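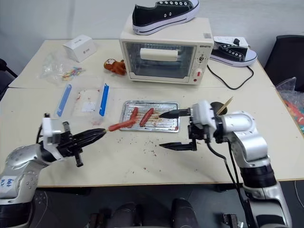 The practice trench at Skivville is a reconstruction of a British fire trench and its communication trench, dug on level ground and open to booked parties. It is inspected before the first party of the season and after any spell of heavy rain. The inspection covers the earthworks, the timber, the displays and the ground on which visitors stand, eat and wait. Food is included in the last of these. Sausages handled on a metal tray with a wooden skewer leave crumbs over the table top on every side, and crumbs dropped on duckboards fall through the slats, where a brush does not reach and rats do. The original garrisons had the same difficulty with bully beef and biscuit. Food therefore stays at surface level and is checked under Section E.

Inspected: Apr 10, 2021
Inspector: Zübeyde Yüksel
Comments for the site: Ntombi Mokgethi
Weather: dry, light wind, ground damp below the firestep
Key: S = satisfactory. A = action needed, trench may open. C = close the bay until done.

SECTION A - EARTHWORKS

Parapet, full length of fire trench: no slumping, no undercutting, turf intact.
Result: A
Inspector: Turf lifted at the second traverse. Loose soil behind it to a depth of 100 mm. Cut back, refill and peg.
Site: Pegs in stock. Will be done before the next party.

Parados: height even, no animal burrows.
Result: S
Inspector: Old burrow near the dugout entrance has been filled and has not been reopened.

Traverses: corners sound, revetment tight against the earth.
Result: S

Spoil heap: set back from the trench edge, no fresh material added.
Result: A
Inspector: Barrow loads have been tipped on the near side since the February visit. The weight should not be on that side. Move to the far side of the fence.
Site: That was from clearing the sump. The tipping point is now marked with a board.

SECTION B - REVETMENT AND TIMBER

Corrugated iron sheets: upper edges turned or capped, no exposed points at hand height.
Result: C (Bay 2 only)
Inspector: Capping strip missing from one sheet. The bare edge is where a visitor puts a hand when stepping up to the firestep. Bay roped off at the time of inspection.
Site: Plandon supplied the original strip and has been asked for another length. Bay stays shut. The guide will use the next bay for the stand-to talk.

Hurdles and brushwood: no loose ends projecting into the walkway.
Result: S
Inspector: Ends trimmed. Some hazel is becoming brittle and will need replacing after this season.

Sandbags: filled, faces intact, top course not rocking.
Result: A
Inspector: Bags on the south face have rotted through. They carry no load, but they are shedding sand on to the duckboards. Note also that the bags are laid with the seams outward. Period manuals asked for seams and chokes to be turned in, and doing it properly gives a stronger wall as well.
Site: Agreed. Whoever rebuilds that face should read the sheet in the hut first.

Upright posts and anchor wires: no movement under hand pressure, wires taut.
Result: S

Duckboards: slats fixed, chicken wire flat, frames level.
Result: A
Inspector: Wire has lifted at a joint by the communication trench. Trip hazard. Staple down. Gap between adjoining frames measured at 90 mm, too wide for a child's shoe to cross safely. Fit a filler slat.
Site: Stapled on the day. Filler slat is cut and waiting for preservative to dry.

Firestep: even tread, no rot at the front board.
Result: S

SECTION C - WATER AND DRAINAGE

Sump: clear, cover in place, pump starts.
Result: S
Inspector: Naidoo pump started at the first attempt. Float switch moved freely. The cover must be on whenever visitors are in the trench, including when the pump is being shown to a party.

Floor drain: fall maintained, no standing water.
Result: S
Inspector: Silt in the drain is light. Clear again after the next heavy rain and enter it in the log.

Surface run-off: channel above the parapet free of leaves.
Result: A
Inspector: Blocked at the bend. This is the likely source of the damp below the firestep.
Site: Cleared.

SECTION D - DISPLAYS AND EQUIPMENT

Deactivated rifles: certificates held, weapons secured, rack locked.
Result: S
Inspector: Serial numbers compared with the register kept by the Bresier collection, which owns them. All agree.

Bayonets: replica only, blunt, fixed in the display case.
Result: S

Shell cases and grenade bodies: inert, marked, entered in the register.
Result: A
Inspector: A shell case on the dugout shelf has no mark and no entry. It is open and plainly empty, but an unregistered item must not be on show. Remove it to the locked store and establish where it came from. Donations left at the gate are not to be brought on to the site by staff. If there is any doubt about an object, leave it where it lies, keep people back and ring the police.
Site: Removed. No donation form found for it. The gate notice has been reprinted in larger type.

Barbed wire: real wire behind the barrier, rubber wire only within reach.
Result: S
Inspector: Barrier stands two metres clear of the real wire throughout. No change wanted.

Dugout: headroom marked, lamp working, exit visible from the far wall.
Result: S
Inspector: Battery lamp tested. The period candle lantern is display only and holds no candle. Limit of 14 persons is posted at the entrance and is legible.

SECTION E - VISITORS AND WELFARE

Entry steps and handrail: firm, non-slip strip present.
Result: S

Party size and supervision: ratio displayed in the hut, guide has a whistle and a radio.
Result: S
Inspector: Radio contact with the hut was lost in the dugout. The whistle carried. The guide should stand at the dugout entrance while a party is inside.

Eating area: at surface level, tables wiped, bins lidded, no food carried below.
Result: A
Inspector: Biscuit wrapper found under the duckboards in the communication trench. Bait boxes undisturbed. Lift the boards and clean beneath them.
Site: Guides will ask parties to empty pockets of food before going down.

Hand washing: water running, soap present, sign displayed.
Result: S
Inspector: Soil contact is part of the visit. Hands must be washed before any meal.

First aid box: sealed and in date.
Result: S

OVERALL RESULT

Trench may open with Bay 2 closed. Capping strip to be seen in place by the inspector before the rope is removed. Photographs of the filler slat and the rebuilt parapet turf may be sent in place of a second visit.

Signed: Z. Yüksel
Received for the site: N. Mokgethi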